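Two-arm can handling cell enters test phase at Flelton shared workshop
Thursday, January 25, 2018

The Dagdag cell, a two-arm handling station under construction at the Flelton shared workshop since last March, has moved from wiring to handling tests. The build group posted its first set of notes this week, covering the frame, the cable routing and the choice of test objects.

The cell is built on silver aluminum extrusion. Both arms bolt to a rail platform along the front edge and reach inward over a gray marble-patterned floor. Plank-covered walls close off the other three sides. The group says the total outlay for materials, not including the arms, came to $937, with the extrusion and brackets taking $584 of that.

Cans were chosen as the first test object. They are rigid, close to uniform in shape and cheap to replace, and a ring tab on the lid gives the wrist camera a feature to locate. A large gray metal box against the back wall serves as a raised shelf, which adds a second working height to the floor level.

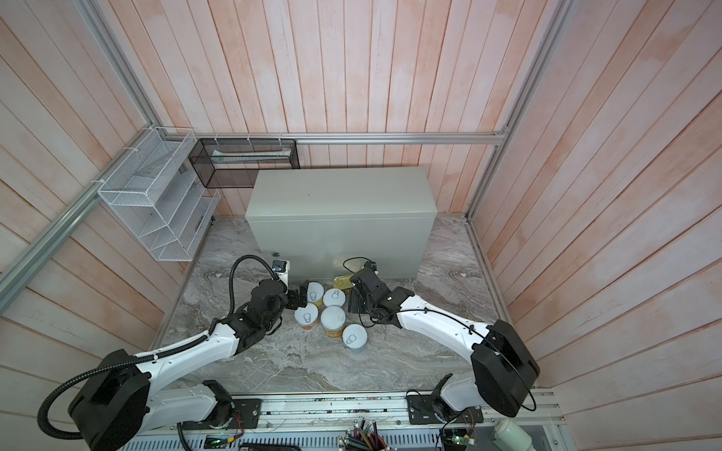

Can one controller run both arms?
It can, but the Dagdag group decided against it. Each arm has its own control board, and a separate program passes timing messages between the two. If one board faults, the other arm holds position until it is cleared by hand.

Most of the work in the last month went into collision limits. The two arms share the middle of the floor, and early programs kept each one strictly on its own half. That was safe but left cans near the center line out of reach of both grippers. The current version gives the center strip to one arm at a time. An arm has to request the strip, enter, and release it before the other may move in. According to the notes this adds a short wait to some moves, and the group considers the wait acceptable at present speeds.

Cable routing was redone twice. On the left arm, a black corrugated conduit now loops back from the wrist along the links to the base. The right arm has a thin black cable with a wide loop at the shoulder. The first layout used shorter runs, and these pulled on the camera connector when the arm was fully extended.

Wire-mesh storage is mounted on the walls: a white stepped rack on the left side, held with cable ties, and a black basket at the back. Neither is part of the present tests. Picking from the stepped rack is planned for a later stage – the slanted shelves call for a gripper angle the current programs do not use.

The motion log held 1,850 recorded moves when the notes were posted. The group has not published a success rate and says it will wait until the grip force settings are fixed.

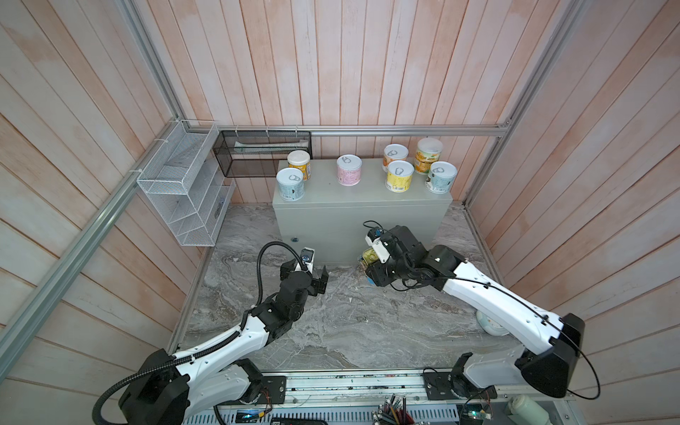

Next steps

The frame drawings and parts list will go to the Endholm workshop, which intends to build a second cell to the same dimensions. Endholm plans to use the Herier motion library in place of the timing program written at Flelton, so the two cells can be compared on the same set of moves.

Flelton will keep bay 4 reserved for the cell through the end of March. Members who need the bay's bench power before then should use the outlets on the opposite wall.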